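Visit report: Adix open house, Vídalín site
Filed under: Equipment planning, packaging and kitting

The Adix open house ran from morning until mid-afternoon at the company's Vídalín building. Erniser attended with one question carried over from the May budget review: whether the kitting cell should be bought as a complete turnkey package or as separate lots, with the arms, pedestals, guarding and programming quoted on their own. The planning figure in the budget is $184,000 for the whole cell. It was set before any vendor had seen the parts, and the purpose of the trip was to find out which portions of it are firm.

Arrival and assembly hall

Visitor parking is on the north side and fills early. Safety glasses and shoe covers are issued at the door. The hall is a single high bay with assembly stations along one wall and electrical panel building along the other. Cells under construction are screened off where the customer has asked for it, which was the case for most of them, so the tour stays on the center aisle.

The panel shop was the most useful part of the hall from a purchasing point of view. Adix builds its own control panels and stocks the common safety relays, door switches and power supplies. Lead time on a standard panel is quoted as 11 weeks from approved drawings. The guide was clear that the clock starts at approval and that late drawing comments from the customer are the usual cause of a slipped date. Our own review cycle for the last conveyor order would have used up a good part of that period, so a named approver and a fixed return time should be written into the schedule before the order goes out.

Pedestals and tables are welded by an outside shop and painted there. Adix will accept customer-supplied stands if they meet the stiffness and flatness requirements in the arm manual. Making the stands in our own shop was suggested at the budget review as a saving. After seeing the inspection sheet that comes with each stand, I would drop the idea. The price difference is small, and if an arm drifts on a stand we made, the argument over who pays for the service call is easy to predict.

Layout and simulation room

The second stop was the engineering office, where proposed cells are modeled before any hardware is ordered. The software is Tevitz, licensed by the seat. The group was shown how a layout is put together: room shell first, then table and pedestals, then arms, then the parts to be handled. The engineers keep the models plain. Walls, a door and a ceiling light go in early so that people reviewing the layout have a sense of direction when the viewpoint changes, and also because door position affects where a pallet jack can enter.

The main topic here was arm placement. An arm close to the work gives short moves and allows a smaller model. It also takes up table area and limits where a fixture can go. An arm on its own pedestal away from the table leaves the surface free, at the cost of reach, and may push the buyer into the next size up. The difference in price between one size and the next is often larger than the price of the pedestal, so the decision belongs in the budget stage. We had left it to the vendor.

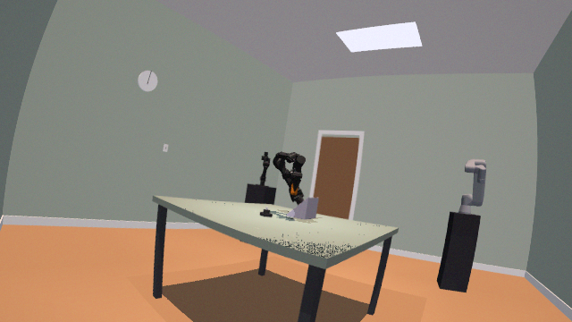
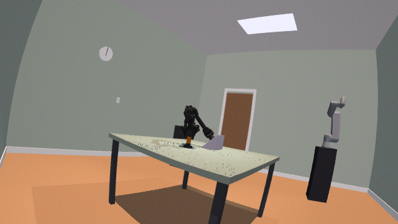 Rendered views of a layout room with a black arm working next to a pale lavender-gray part on the table and a light gray arm on its own pedestal at the right.

Adix charges for simulation in two ways. A basic reach and clearance check is included in any quotation above a certain size. A full study, with cycle time, gripper approach angles and collision checks against fixtures, is a separate line item and is credited back if the order is placed. Without the order, the customer keeps the report and the model file, though the model can only be opened with a Tevitz license. We do not have one and have no other use for it. I asked whether an export to a neutral format was possible. It is, but joint limits and motion programs are lost and only the shapes remain. For floor planning that would be sufficient.

Several visitors asked how far a simulated cycle time can be trusted. The answer was that moves through open space come out close to the real thing and that contact with the part does not. Grasp, release, and any step where a part settles or slides need to be tested on hardware. Adix puts a margin on those steps in the quotation. The margin is not printed in the customer copy, and I recommend we ask for it in writing.

A second caution concerned part models. If the customer sends simplified shapes, the study will clear approach angles that the real part would block. Our drawings for the two older housings omit the clips and the cable exit. Those need to be corrected before we send anything, or the study is money spent on the wrong part.

Test bay

The test bay is where buyers come for factory acceptance. One cell was running on dummy parts behind fixed guarding. The acceptance procedure on the wall called for a continuous run of eight hours at the quoted rate, with stops logged by cause. Stops caused by part supply are not counted against the vendor. This is normal, but the definition of a supply stop was loose. A part presented slightly out of position could be put in that category or in the gripper category, depending on who is holding the clipboard. For our order the position tolerance at pickup should be stated as a number, and anything inside it should count as a vendor stop.

Payment terms are tied to this procedure. Adix asks for 80 percent of the price to be paid by the end of factory acceptance, with the remainder due after site acceptance. I consider that high. Our finance group normally keeps back a larger share until the equipment has run on our floor. The sales office said the split is open to discussion on orders that use standard arms, and less so where a custom gripper is involved.

Items missing from our budget

The following came up during the day and are not in the current planning figure, or are in it only as part of a lump sum:

Floor work. The pedestals are anchored. Our slab in the kitting area has a drain line under one corner, and its location needs to be confirmed before anchor positions are fixed.

Compressed air. The proposed gripper uses vacuum with an ejector. Air use is continuous while a part is held. The branch line to kitting was sized for blow guns.

Spare gripper. Adix recommends one complete spare on the shelf. The fingers and cups wear, and the body has its own lead time.

Training. Two places are included. Operators on the second shift would need a separate session, billed at the day rate plus travel.

Risk assessment. Adix supplies one for the cell as delivered. The one covering the cell together with our conveyor and rack is ours to carry out, or to pay for.

Software maintenance. The first year is in the price. Later years are optional, but remote support is only available to sites that keep it current.

Turnkey or separate lots

Buying in lots would let us use our existing account for the guarding and the electrical drop, and both would come in lower than the turnkey price. Against that, the integrator will not guarantee cycle time on a cell where the table and fixtures come from someone else. We do not have a controls engineer free to act as the integrator between lots. My recommendation is a turnkey order for the arms, stands, gripper, panel and programming, with guarding beyond the cell boundary, floor work and utilities handled by us under separate purchase orders.

The full simulation study should be ordered first and on its own. It needs corrected part drawings, the pickup tolerance, a dimensioned plan of the kitting area with the drain line on it, and the door clear width. Facilities has the plan, but the rack positions on it are out of date.

Open questions sent to the Adix sales office after the visit

Is the study credit valid if the order is placed in the next budget year?
Can the black pedestal paint be changed to our floor equipment color without affecting lead time?
What is the reach penalty if the second arm is moved to the opposite side of the table, away from the aisle?
Are the safety relays in the standard panel the same series as those in our existing conveyor cabinet?

Replies will be added to this report when received. The quotation request stays on hold until the part drawings have been reissued.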